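**Gurnine releases results on ordered food assembly with a single robot arm**

October 31, 2019

Gurnine today released the results of Flendisow, a method for teaching a robot arm to stack soft, thin items in a fixed order. The test task is a burger built from prop ingredients on a paper-lined tray. Buns, patties, cheese, lettuce and tomato slices are set out in clear containers, and the arm takes one item at a time.

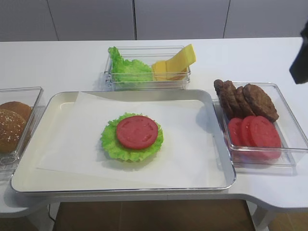
## Method

Flendisow was trained on 3428 recorded placements, all collected in August. The model does not follow a stored path. Before each move it compares the current stack with the target order, picks the next item and sets a grasp angle for it. Thin slices are gripped near the edge and kept tilted until the arm is over the stack.

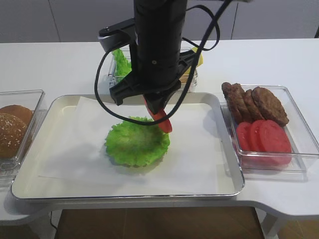
Release height is set separately for each type of item. In earlier work by the group, a single height was used for all of them, and light items such as lettuce often shifted when the next layer came down.

## Results

The method was tested in 282 full assemblies. The correct order was kept in 94 percent of them. Most failures began with the arm picking up two slices together.

"Order errors are now rare. Separating slices that touch is the open problem," said So-ying Shih, who led the study.

Ridwan Pelupessy ran the tests using Siu, the group's control software. The test protocol and placement records are available from Gurnine on request.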